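Handing a drawer check over to a robot arm: steps for the bench

At Trilthorpe the return bench used to mean opening and closing drawers by hand for most of a shift. The arm does the pulling now, and the person at the bench sets up, watches and decides. These are the steps we use.

1. Raise or lower the table to the height on your job card before anything goes on it.

2. Center the felt pad and stand the cabinet on the back half, drawer facing you. Leave the front half clear for the drawer to travel.

3. Pull the drawer out partway by hand and look inside. It must be empty.

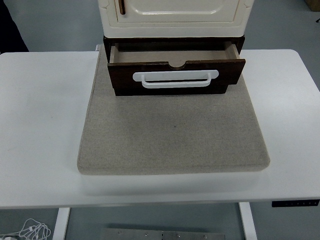 4. Push it shut, step back and start the Larside program. The first 3 pulls run at slow speed - stay with them.

5. Watch the fingers at the handle. They should hook behind the bar and stay level with it. If they slip, stop the run and move the cabinet, never the arm.

6. A full run is 157 pulls. Write down any sticking while it is going on.

Plan on about 27 minutes per cabinet. Bench staff now look after two benches each, and sore wrists come up less at shift change.

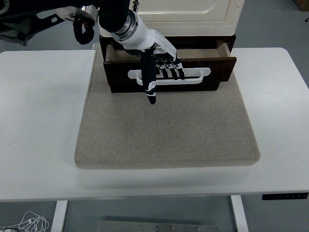

Treloar wrote in to say the pulling was never the hard part for their crew, and that writing notes for two benches at once wears people out more than the drawers did. We have since cut the note sheet to 4 lines.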